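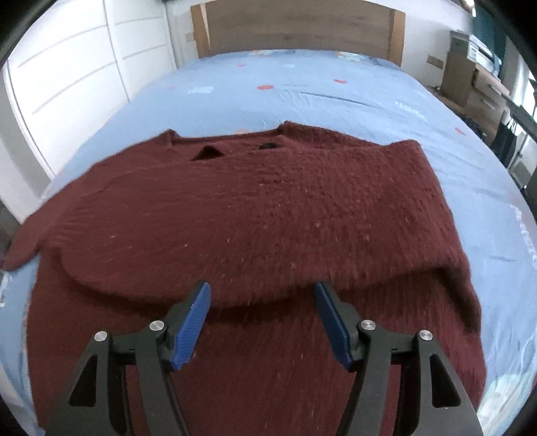 Burgundy knit sweater on a light blue duvet

Wool sweater feels stiff and scratchy after hand washing. Can it be fixed?

Asked by Babita Gautam in Laundry and Clothing Care

I bought a secondhand wool sweater in January and have hand washed it twice. Both times I used cool water and regular liquid detergent, rinsed it in the sink, and dried it flat on a towel. It hasn't shrunk, but it feels stiff now, especially at the cuffs, and it itches through a T-shirt. We have very hard water in Ernidside if that matters. The label says 90 percent wool and the rest nylon. Would fabric softener help, or will that make it worse?

3 answers

Delali Kyei
Sounds like leftover detergent to me. Regular detergent is hard to rinse out of wool by hand, and hard water makes it worse.

Fill a basin with cool water and add a quarter cup (60 ml) of white vinegar per gallon. Put the sweater in, press it down until it's soaked through, and leave it for 15 minutes. Then drain and rinse in plain water until the water stops looking cloudy. It took me four rinses on a cardigan last winter. Keep the rinse water the same temperature as the soak — a sudden change can felt wool. Don't wring it. Roll it in a dry towel and press, then lay it flat.

Skip the softener. It coats the fibers and you end up with another thing to wash out. Next time use a wool wash and about half of what the bottle says.

Sugeng Hartono
Put it in the freezer overnight in a bag. Works on mine.

Teresa Fahy
Agree with Delali on the vinegar. If the cuffs are still stiff after that, try hair conditioner. One tablespoon dissolved in warm water first, then added to a basin of cool water, 20 minutes, rinse well. Use a cheap one with no color in it.

Some wool is just scratchy, though. If it was coarse yarn to begin with, no soak will make it feel like merino, and a long sleeve shirt under it is the practical answer. The freezer won't do anything for detergent.

Comment from Babita Gautam
Did the vinegar soak on Tuesday. Cuffs are much better, body is still a bit itchy. Will try the conditioner next.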